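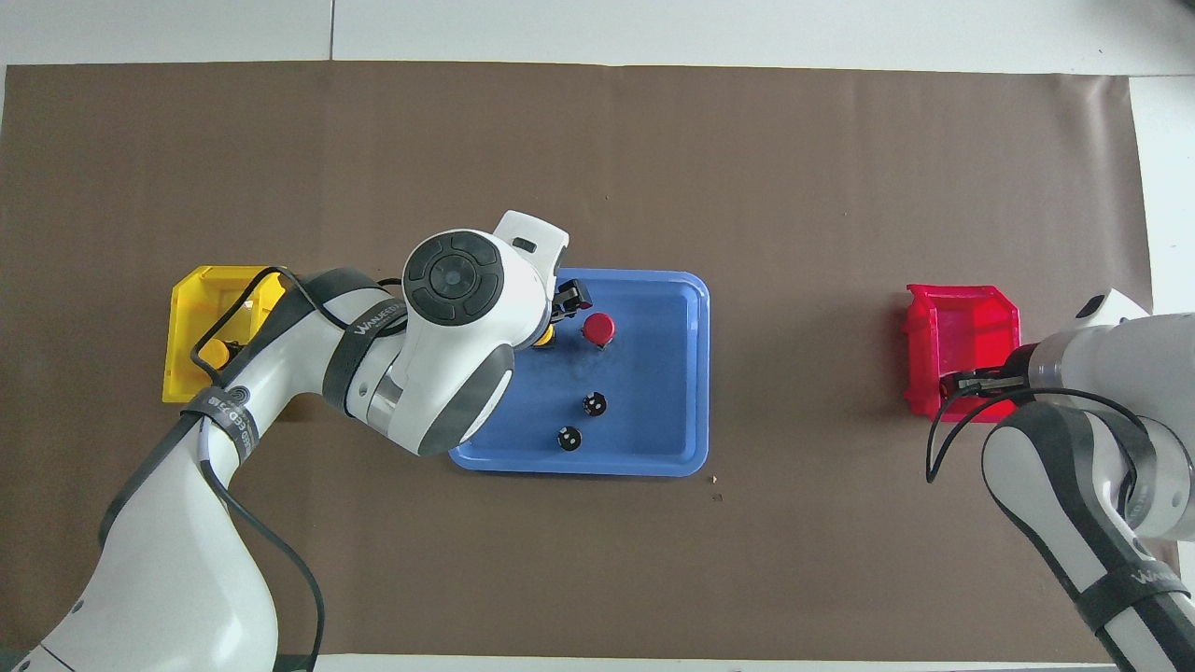 Ticket 27: left arm stalls on pickup
Project: Momby (student sorting project, two arms)
Opened by: Pierina Farina
Status: open, waiting on spare cable

Problem
Left arm goes down into the blue tray, closes the gripper, then stops with a following error on the wrist. Right arm keeps going like nothing happened. We got the stall on 9 of 16 runs this afternoon.

Tried so far

2:10 pm - Restarted the controller and re-homed both arms. First run clean, second run stalled. Boo.

2:35 pm - Swapped the pick order so the left arm takes the small black pieces first. Same error, so it doesn't care what it's grabbing.

3:05 pm - Tuominen's idea: slow the wrist to half speed. Seven clean runs in a row!! We were ready to close this. Then I put the speed back and it stalled right away.

3:40 pm - Found something good. With the arm stretched over the tray, the black cable on the outside pulls tight at the elbow if the wrist rolls past its usual angle. I held the slack by hand (motors off, I promise) and you can feel the tug. Super happy with this one - it fits the slow runs too.

Next
- Re-clip the cable with a bigger loop and rerun at full speed
- Add a wrist roll limit in the pick script
- Check the right arm for the same thing before the May demo

Please leave the bins where they are on the mat, the taught positions depend on them. Logs are in the Momby folder under wrist_stall.

Pierina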